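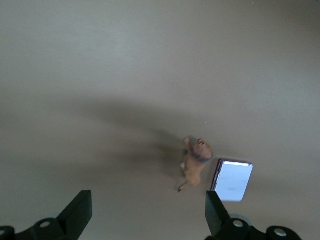
Toy and table check — play area, Bielecka room
27 Dec 2018
Checked by: Przemysław Sobczak

Tabletop wiped down: OK
Table edges and corners: OK, one bumper replaced
Legs tight, no wobble: OK — rear left bolt needed a quarter turn
Toy animals, paint and cracks: OK. Lion stays in use.
Small parts under three years: 5 pieces moved to the high shelf
Paper and cards put away: not done
Power point covers: 17 fitted, 1 missing beside the sink
Bin lid closes: OK

Comments: Romain Carré to order the missing cover from Drurex. Toy tubs get their next full wash in February.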